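*Notes for the sorting talk, Brikdale hall. Slow down! Drink water.*

## Opening (2 min, no more)

Hi everybody, thanks for coming out. I'm Dinesh Nautiyal, I run the returns and lost-property room at Skandel, and yes, that's a real job. I'm going to talk about mixed bins, meaning the ones where everything lands when no one knows where it goes. You've all got one. At home it's a kitchen drawer.

(Ask for hands: who has a drawer like that? Wait for the laugh. If no laugh, move on.)

## The stuff nobody shelves

So when I started I figured the hard part would be the big things. Coats, suitcases, somebody's tuba one April. Nope! Big things are easy, you can see them, people call about them. What eats your day is the small stuff – brushes, toys, single gloves, chargers. We got 600 small items in one month and my old system was a row of cardboard boxes marked MISC, MISC 2 and (I'm not proud) MISC OTHER.

Round hairbrushes deserve their own slide, really. They roll. They grab hold of scarves and yarn and won't let go. You put one in a box of knitted hats and you've made yourself a very annoying hat. My rule now is that brushes come out of a mixed bin first, before anything soft goes near them. 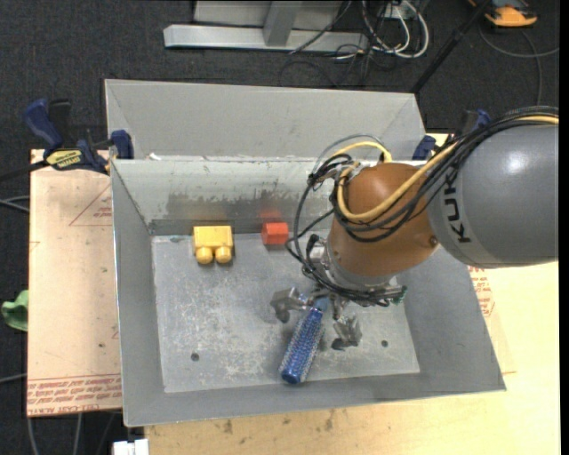
The other thing I got wrong was depth. I love a deep bin, it looks so tidy from across the room, and then you spend your afternoon with your head in it. Now if I can't see the floor of the bin I've let it go too long. Metal is great for this, by the way. It gets scratched up and ugly and you can still wipe it down in a minute. Cardboard gets one spilled shampoo and it's done.

(Tell the shampoo story here if there's time. Skip the part about the carpet.)

## Toys

Small toys go together in one tray, even when they're clearly from different sets. I used to try to match them up, and I lost whole mornings to it. Shukla, who has the desk next to mine, timed me once: 90 minutes on one box of blocks. I still hear about it.

Parents don't come in asking for a set anyway. They come in asking for "the little one with the chipped corner," and they know it when they see it, so lay the tray flat and let them look.

## Labels

Quick bit. Write what it is and the date it came in, and stop there. We tried the Irutus label sheets, 50 to a pack, with boxes for color, size, condition, all of it, and people just quit filling them in by lunch.

(Hold up the old sheet. Hold up the new one. Don't read them out.)

## Questions

Somebody always asks how long we keep things. Say it depends on the item and offer to go through our list with them afterward, it's in the blue folder. Leave the folder on the front table and remember to take it home this time.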